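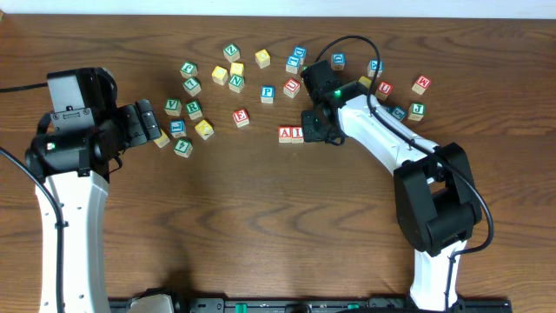
The alphabet has been in my house for three generations of rental agreements and still doesn't know its own order. I put this page up for people who write to me about letter blocks, who are more numerous than you'd think and more opinionated than is good for them. Mine are the plain sort: little cubes with the edges left as natural wood, a colored square on the face, and a raised letter inside the square. Green, blue, red, yellow. They've settled into two loose clusters with a few outliers, much like guests at a wedding where the families haven't met.

My captions run long. You've been warned.

## The blocks

Bought at Zandik, on the last day of a closing sale, out of a bin marked "misc. educational." I had gone in for a lampshade. The box had lost its lid and the instructions, if alphabet blocks come with instructions. I still don't have a lampshade.

**On the raised letters.** I like these better than printed ones. You can find a K in your pocket by feel, which has come up exactly once, at the dentist.

**On the colors.** There is a school of thought that vowels should all be one color. Nurhan Dağdelen belongs to it and has written to me twice. I have tried sorting mine that way and was left with a drawer full of blocks and a strong wish to go outside.

**On the natural edges.** They get grubby. Wipe with a damp cloth, then leave them out overnight on a towel. Please don't soak them. I soaked an early set in the kitchen sink one October and the Q has never forgiven me – it sits on the windowsill now, slightly swollen, holding the window open.

## The table

Warm brown, with so much grain that small things vanish into it. I've lost a pencil on that table while looking at it. The bright faces of the blocks stand up to it well, and the bare edges do their best.

It came from Milošević, the secondhand place by the bus depot, who swore it had belonged to a ship's purser. I think it belonged to a man named Gary. It cost me 104 dollars and a favor that I'm still paying off in cat-sitting.

## Words we have spelled

A partial list, by popular request (one person):

- FIG
- OTHER FIG
- DREDARD, the board game, which eats Ds and Rs and left us borrowing from a second set
- BATH, which was aimed at somebody and ignored
- SORRY, which needed another R and took most of an afternoon

The longest word so far was PARLIAMENT. It was meant to be PARAKEET, but we were at the mercy of the box.

## Storage

A cookie tin. Noisy, but you always know when someone is into it. Before the tin there was a Stundov canvas sack with a drawstring, handsome as anything, and every block I wanted was at the bottom of it. The sack now holds onions.

## Odds and ends

The page counter at the foot of this site says 2,538 visits. I'd guess a fair number of those are me, checking the page counter.

If you have a spare V with a green face and a raised letter, write to me. I can offer a swollen Q or, if you live nearby, onions.

*Captions last fussed with 2023-02-03*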